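Projektarbeit im Modul Robotik-Praktikum
Einrichtung, Wartung und Instandsetzung eines Handgreiferpaars
Bearbeitung: Chang-ho Yeom
Projektname: Ukar

Inhalt
1 Aufgabenstellung
2 Aufbau der Greifer
3 Ausgangszustand
4 Instandsetzung
5 Einstellung und Funktionsprüfung
6 Wartungsplan
7 Offene Punkte
Anhang A Ersatzteile und Hilfsmittel

1 Aufgabenstellung

Im Projekt Ukar werden zwei handgeführte Greifer parallel betrieben, je einer pro Hand. Die Geräte zeichnen Öffnungsweite und Kamerabild auf; aus den Aufzeichnungen werden später Bewegungsabläufe für den stationären Arm der Zelle abgeleitet. Bis Februar lag für das Greiferpaar keine schriftliche Wartungsanweisung vor. Einstellwerte wurden mündlich weitergegeben, Schrauben nach Gefühl angezogen.

Ziel der Arbeit war es, beide Geräte in einen definierten Zustand zu bringen, die dafür nötigen Schritte zu dokumentieren und einen Wartungsplan aufzustellen, den auch nachfolgende Gruppen ohne Einweisung anwenden können. Die Auswertesoftware (intern Onsri) war nicht Gegenstand der Arbeit und wurde nur zum Auslesen der Öffnungsweite verwendet.

2 Aufbau der Greifer

Beide Greifer sind mechanisch baugleich. Am Grundkörper sitzen links und rechts die Gelenkgehäuse, von denen die Lenker zu den Fingern führen. Die Finger werden über einen Abzug gegenläufig bewegt. Eine Rückstellfeder hält sie in der geöffneten Stellung. Die Innenflächen der Finger tragen auswechselbare Beläge.

Die Lenker bilden mit dem Gehäuse je ein Gelenkviereck, sodass die Fingerflächen über den gesamten Hub annähernd parallel bleiben. Voraussetzung dafür ist, dass die Gelenke spielarm laufen. Bereits ein geringes Spiel an einem Bolzen führt dazu, dass sich ein Finger unter Last nach außen neigt und dünne Gegenstände an der Spitze nicht mehr gefasst werden.

Die Kamera ist starr mit dem Grundkörper verbunden. Ihre Lage gegenüber den Fingerspitzen ist Teil der Kalibrierung. Wird der Halter gelöst, ist die Kalibrierung vollständig zu wiederholen.

3 Ausgangszustand

Die Aufnahme des Ausgangszustands erfolgte in drei Schritten: Sichtprüfung, Prüfung des Gelenkspiels von Hand, Auslesen der Öffnungsweite in beiden Endlagen.

Greifer A: Lenkerbolzen außen rechts mit fühlbarem Spiel. Belag am rechten Finger an der Vorderkante abgelöst. Rückstellung verzögert, der Finger blieb kurz vor der Endlage stehen.

Greifer B: Gelenke ohne Befund. Kabelzug am Abzug zu straff verlegt, bei gebeugtem Handgelenk wurde der Stecker auf Zug belastet. Nullpunkt der Öffnungsweite verschoben.

Die verzögerte Rückstellung an Greifer A wurde zunächst der Feder zugeschrieben. Ein Tausch der Feder brachte keine Änderung. Nach dem Ausbau des Bolzens zeigte sich Abrieb in der Buchse, der mit altem Fett eine zähe Schicht gebildet hatte. Die ursprüngliche Feder wurde wieder eingesetzt.

4 Instandsetzung

4.1 Gelenke

Die Bolzen wurden einzeln ausgebaut, entfettet und auf Riefen geprüft. Es ist immer nur ein Bolzen zu ziehen, weil sich die Lenker sonst gegeneinander verdrehen und beim Zusammenbau leicht seitenverkehrt eingesetzt werden. Diesen Fehler haben wir beim ersten Versuch gemacht; der Hub war danach einseitig begrenzt. Die Buchse außen rechts wurde ersetzt. Als Schmierstoff kommt ein dünner Film Kunststofffett (Lomance) zum Einsatz. Überschüssiges Fett ist vollständig abzuwischen, da es sonst auf die Beläge wandert.

4.2 Beläge

Die alten Beläge wurden abgezogen und die Klebefläche mit Isopropanol gereinigt. Neue Beläge werden von der Fingerspitze her aufgelegt und 60 Sekunden angedrückt. Danach bleibt der Greifer bis zum nächsten Morgen geöffnet liegen. Vor dem Einsatz ist zu prüfen, ob die Kanten beider Beläge auf gleicher Höhe stehen.

4.3 Kabelführung

Das Kabel von Greifer B wurde mit größerem Bogen neu verlegt und am Grundkörper zugentlastet. Der Bogen muss so bemessen sein, dass das Handgelenk in beide Richtungen gebeugt werden kann, ohne dass sich das Kabel am Stecker bewegt.

5 Einstellung und Funktionsprüfung

5.1 Nullpunkt

Die Finger werden ohne Gegenstand geschlossen, bis sich die Beläge gerade berühren. Dieser Wert wird als Nullpunkt übernommen. Wird stärker gedrückt, geben die Beläge nach und der Nullpunkt liegt zu tief; die Software meldet dann später bei dünnem Material einen geschlossenen, leeren Greifer. Anschließend wird die offene Endlage angefahren und gespeichert. Der Vorgang ist je Greifer dreimal zu wiederholen.

5.2 Prüfung am dünnen Material

Die Prüfung erfolgt im Wohnbereich der Versuchsfläche mit dünnem, weichem Material und einer offenen Schachtel. Dünnes Material stellt die höchsten Anforderungen an die Parallelität der Finger und an den Nullpunkt. Die Prüfperson führt beide Greifer. Bewertet wird, ob das Material ohne Nachfassen gehalten wird und ob die angezeigte Öffnungsweite dem Zustand der Finger folgt.

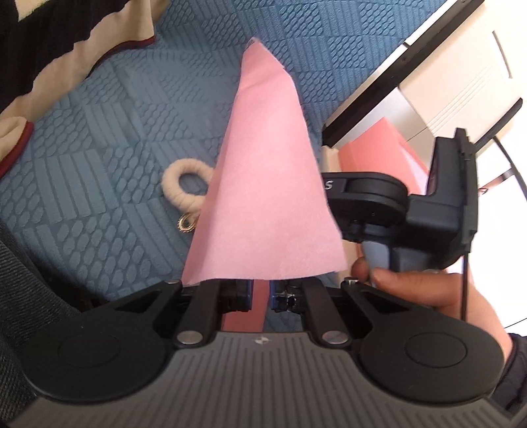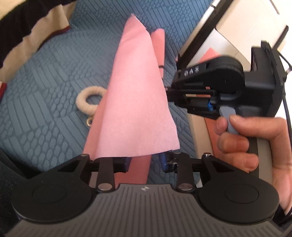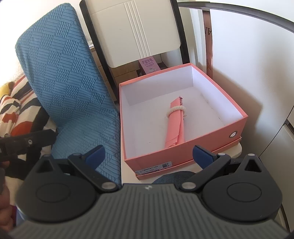 Jeder Prüfdurchgang besteht aus Aufnehmen, Halten, Übergabe an den zweiten Greifer und Ablegen. Vor der Instandsetzung scheiterte die Mehrzahl der Durchgänge an der Übergabe, und zwar stets beim Schließen von Greifer A. Nach dem Buchsentausch und der Neueinstellung des Nullpunkts wurden 11 Durchgänge gefahren. Ein Durchgang wurde verworfen, weil das Material bereits vor dem Aufnehmen verrutscht war. Die übrigen verliefen ohne Nachfassen.

5.3 Dauerprüfung

Zusätzlich wurde Greifer A ohne Last 2000-mal geöffnet und geschlossen, verteilt auf mehrere Termine. Danach war kein Spiel am ersetzten Lager fühlbar. Der Nullpunkt hatte sich geringfügig verschoben. Als Ursache kommt das Setzen der neuen Beläge in Betracht, gesichert ist das nicht. Der Nullpunkt wurde neu übernommen und blieb bei den folgenden Kontrollen stabil.

6 Wartungsplan

Vor jedem Einsatz:
Beläge auf Ablösung und Verschmutzung prüfen
Abzug betätigen, Rückstellung bis in die Endlage kontrollieren
Stecker und Zugentlastung prüfen
Nullpunkt kontrollieren, bei Abweichung neu übernehmen

Wöchentlich:
Gelenkspiel von Hand prüfen, Finger dabei geöffnet
Schrauben am Kamerahalter auf festen Sitz prüfen, nicht nachziehen, ohne danach zu kalibrieren
Fusseln und Papierstaub mit trockenem Pinsel aus den Gehäusen entfernen

Alle 6 Wochen:
Bolzen einzeln ausbauen, reinigen, neu fetten
Beläge ersetzen
Kalibrierung vollständig wiederholen
Eintrag im Gerätebuch mit Name und Nullpunktwerten

Druckluft ist für die Reinigung nicht zulässig. Sie treibt den Staub in die Buchsen und kann die Kameralinse verschmutzen.

7 Offene Punkte

Die Rückstellfedern beider Greifer stammen aus unterschiedlichen Lieferungen und unterscheiden sich in der Kennlinie. Für die Bedienung ist das spürbar, für die Aufzeichnung nach bisherigem Stand unerheblich. Ein paarweiser Tausch wird empfohlen.

Das Spiel wird weiterhin von Hand beurteilt. Eine einfache Messvorrichtung mit Messuhr wurde konstruiert, aber nicht mehr gefertigt. Die Zeichnungen liegen im Projektordner Brendside unter Vorrichtungen.

Ungeklärt ist ferner, wie stark die Temperatur der Beläge den Nullpunkt beeinflusst. Bei Aufnahmen direkt nach dem Transport traten Abweichungen auf, die nach bis zu 60 Minuten im Raum verschwunden waren. Bis zur Klärung sind die Greifer vor der Nullpunktübernahme im Versuchsraum zu lagern.

Anhang A Ersatzteile und Hilfsmittel

Buchsen für Lenkerbolzen, Schublade links unten
Beläge, Bogenware, Zuschnitt nach Schablone
Rückstellfedern, nur paarweise entnehmen
Kunststofffett Lomance
Isopropanol, fusselfreie Tücher, Pinsel
Innensechskantschlüssel, kurzer Satz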